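4. Planning the Equipment Budget

Figure 4. Finger pads of one hand-held gripper, with scratches and scuffing on the pad surfaces.
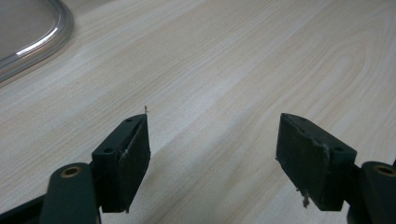 4.1 What we set out to buy

When we started planning the Skitine collection effort, the equipment list fit on half a page, and nearly all of our attention went to the arm. That is a natural way to begin. The arm is the largest single purchase, it has the longest lead time, and it is the part that visitors want to see. But most of our demonstrations were going to be recorded with hand-held grippers, and once we worked through a full season of use on paper, the small parts turned into the most interesting part of the budget!

Our first plan set aside $3,620 for hand-held tools and everything attached to them. We split this into two lines. The first, $1,631, covered the gripper bodies, including linkages, bushings and fasteners. The second, $1,233, covered pads, spare screws and a small stock of printed arm links. What was left stayed in reserve, and we are very glad it did.

4.2 Pads as a running cost

The pads take the contact in every grasp, and they also meet the tabletop whenever an operator reaches for something low and flat. The marks in Figure 4 are typical of what we want a buyer to have in mind: pale scuffed patches on the right pad, a thin scuffed line down the front of the left one, and small bits of fiber or other light material clinging to both. None of this is dramatic. It is exactly the kind of wear that is easy to leave out of a spreadsheet, and we left it out of our first one.

Eleri Harries proposed treating pads the way a print shop treats paper, as stock that is used up and reordered on a schedule. We adopted her approach in June and have kept it. Each pad gets a start date in the log and is looked at when a recording block ends. An operator who sees scratching on the inner face writes it down, and a pad with two such notes in a row goes into the spares drawer. Over the season we moved 74 pads through this process. Some went back into service for practice sessions, where surface condition matters much less to us.

This changed how we compared suppliers. Claltgate quoted a lower price for a complete gripper, but its pad was molded in one piece with the arm link, so replacing a worn face meant replacing the link as well. Butard quoted more for the body and sold its pads separately, held on with screws. On purchase price alone, Claltgate won easily. With a season of pad changes included, Butard came out ahead, and the change itself was a short job at the bench. We love a part that can be swapped with one screwdriver.

4.3 Joints and bushings

We had expected the joints to be the expensive surprise. Our plan allowed for one full set of replacement brass bushings per gripper, at the urging of Eduardo Enriquez, who had seen play develop in the joints of an earlier design. So far we have used very few of them. The spare sets keep well and take up almost no room, and we would still order them with the bodies to save a second shipping charge. A lab with less money to work with could reasonably buy one set to share among several tools and put the difference into pads.

4.4 Work surfaces and small props

Tables and props belong in the same budget. Our operators work on tabletops with a light wood finish, and the objects they handle include a good deal of inexpensive household material. Clear plastic pieces were popular choices for tasks, and we enjoyed working with them so much that we bought more than planned. Props were charged to the reserve, which kept the pad line intact for the whole season. We suggest giving them a line of their own from the start, even a small one, so that nobody has to ask permission to replace a cracked lid.

4.5 Revised plan

The revised plan was closed on March 11, 2023. It keeps the same total and moves part of the body line over to pads and props. Bodies are now ordered only after a supplier has confirmed that pads can be bought alone and in small lots. We also ask for the screw size in writing, having once received a very nice box of pads that fit nothing we owned. The next section describes the recording schedule that these quantities were meant to support.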